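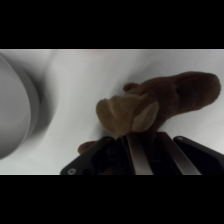

Tips for Teaching an Arm to Tidy Up

These notes cover showing a small arm how to put soft things into a bowl or tub, either by holding the arm and moving it yourself or by driving it with a controller. They were last gone over on 4th April. Most apply to any two-finger gripper.

Before you start

Clear the table of everything that isn't part of the task. Mugs, tape and spare screws all end up in the recording.

If you work on a cloth, pull it smooth but don't bother ironing it. Small creases do no harm. A fold tall enough to catch a fingertip does, so push those toward the back edge. Clip the cloth underneath.

Keep the tub in the wrist camera's view when the arm is at its starting position. Half a tub is enough. If the arm begins with no sight of it, you will see it wander later on.

Leave open table between the toy and the tub. A hand's width is plenty. With the two side by side, the fingers knock the rim on the way down.

Check the screws on the finger housings with a hand driver before each long session. Snug is fine. We stripped one on the Brurnum wrist by leaning on it, and drilling it out took most of an afternoon.

Picking up stuffed animals

Go for the middle of the body. Ears and paws look handy, but the toy swings when it is lifted by one and the drop gets sloppy.

Come in with the fingers open wider than you think you need. Plush squashes, so what matters is getting a finger down each side before closing.

Close slowly until the fabric dimples, then a touch more. On the Pomano controller we cap the grip at 30 percent for toys and 80 for wood blocks.

Dark plush is hard to judge through the wrist camera because the underside blends into a black gripper. Put a lamp off to one side, with a sheet of baking parchment taped well clear of the bulb, or move nearer a window. Soft shadows are easier to work with than hard ones.

Turn the toy between tries. Lay it on its side, on its back, head toward the tub, head away. Do the same with the tub, an inch or two at a time.

Moving by hand

Hold the arm above the wrist, never by the fingers. Keep your sleeve out of the camera's view. Short sleeves are best, or a rubber band at the cuff.

Stand in the same place every time. Put a strip of masking tape on the floor for your toes.

Moving by remote

Use the slow setting for the last few inches. If your thumb slips, let go of the stick, wait, and carry on. A small correction is worth keeping in the recording. A long pause while you scratch your nose is not, and that one should be thrown out.

Stop after 23 tries and rest your hands. The tries after that get lazy.

Saving and cleaning

Name each file with the toy, the tub and the method before you start the next one. Ours sit on the Bivero drive in folders by month. The June folder has no toy names in it and we still can't sort it.

Wipe the metal fingers with a dry cloth when you finish. Fuzz builds up near the base where they meet the housing. A soft toothbrush gets it out. Don't use oil, it marks the plush.

Brush the toys too, and store them in a lidded box. Dust settles on them fast in a workshop.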